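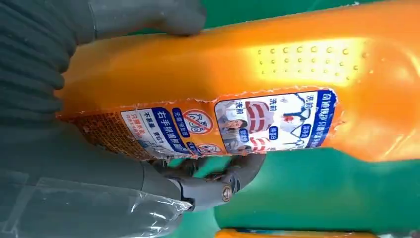 Fingers on the orange bottle, with the torn label

OK quick update, it's late and I have to give the room back in the morning. Short version: it grips. Long version is below, sorry for the mess, I'm typing this with one eye on a charger.

For anyone new, this is the shared workshop build we've been calling Drimeck. Two arms, two hands, one long list of things we wanted it to do by October. Most of that list is gone now. What's left is laying bottles on their sides, picking them up, putting them down where we want them. Sounds dull. It's been eating my evenings.

Bottles

We started with cans, hated it. Then boxes, too easy. Detergent bottles are a nice middle. Rounded and glossy, which makes them a pain to hold, and the one in the photo has a patch of little raised dots molded into the side. I wanted the upper finger landing on or near those dots. Sometimes it does. Sometimes it goes wide and I say a word.

The labels suffer. One is already ragged along the top and it won't get better. I thought about peeling them all off, but Domnica Barbu (she does most of the arm side, I do hands and complaining) said leave them on, a torn label is what you get in a real kitchen or laundry room anyway. Fair. So the labels stay.

The plastic wrap on the fingers

Cheap clear stuff. I tried three ways of putting it on:

Tight, two layers – splits at the joint as soon as the finger curls.
Loose, one layer – bunches up and hangs down on the bottle.
Loose with a twist at the base – what we have now. Still crinkly. Good enough for tonight.

If you have a better idea please leave a comment. I've looked at thin rubber gloves but the fingertips never line up, and cutting them up takes longer than it should.

Force numbers

The grip setting goes from 0 to 200 in our software, no units, don't ask, I wrote it at 4 in the morning. At 25 the bottle slides out. I crept up from there and the sweet spot is about a third of the way up the scale, a bit more if the bottle is full. Past that the side starts to dent and then you're measuring the dent and not the grip.

I also found a bug where closing the hand twice in a row added the second setting on top of the first. That explains a lot of last month. Fixed in the Evden branch, which I will merge when I've slept. Domnica has a copy if you need it sooner.

Things I keep forgetting to write down:

Check the little bolt at the lower finger joint before every run. It backs out. Thread lock is on the shopping list.
Home both arms before you power the hands. Not after.
Cable on the right wrist needs slack or it tugs when the hand rolls over.
Save the log BEFORE you hit stop. I lost a whole eveing to that one.

The table

The table got its own redo. The green top is great for the cameras, orange on green is really easy to pick out, but it's slick and the bottles want to wander off. So now there's a flat platform on one side, cardboard wrapped in yellow tape. Took me maybe half an hour and it looks like it. The tape is all wrinkled. I don't care, it lies flat enough and I can replace it for the price of a sandwich.

There's a narrow strip of the same tape running out from the platform onto the green. I use it for lining up the caps. Laying bottles out by eye was killing our repeat runs, every start was a little different and then you can't compare anything. With the strip you put the cap at the end of it and go.

Resetting between runs is still done by hand. Somebody leans over, sets a bottle down, holds it till it stops rolling, gets their arm out of the way. Left arm parks open and up while the right one works. Later I want both going, with the left doing the handoff, but the timing code for that (Chiriac, our scheduler, named after a bus stop) is nowhere near ready. It runs, it just runs one arm and forgets the other exists.

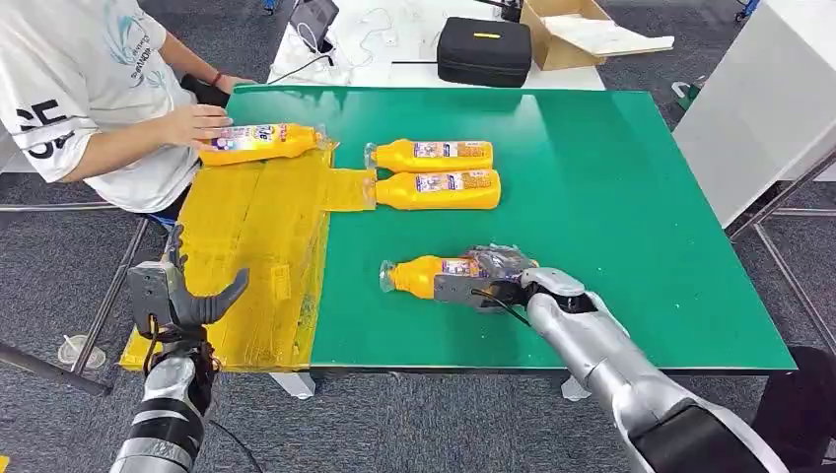 Next up

Merge Evden. Thread lock. More tape, the wide kind.

Then 6 clean runs in a row with no one touching the settings. That's the bar we set, and so far the best I've got is 4. The fifth one always goes sideways on me and it's a different reason each time, so I don't have a theory yet. Will post the logs on the Onodano page when they're cleaned up, there's a lot of junk in them.

Charger light went green. Going home.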